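Home | Guides | Seating | Contact
2 min read

Resetting tub chairs at café tables

Work one table at a time, starting at the wall. Clear the floor under the table before moving a chair.

1. Hold the chair with both hands on the upholstery. Do not lift by the metal band.
2. Move it in short, straight pulls.
3. Leave 40 cm between the backrest and the wall.

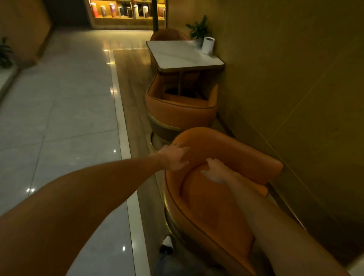
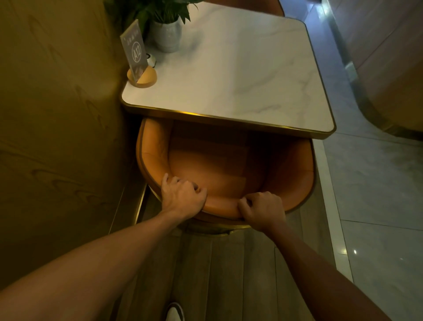 4. Wipe the band with a dry cloth.
5. Check the base for wobble. Report faults to Samira Khalaf before opening on Saturday.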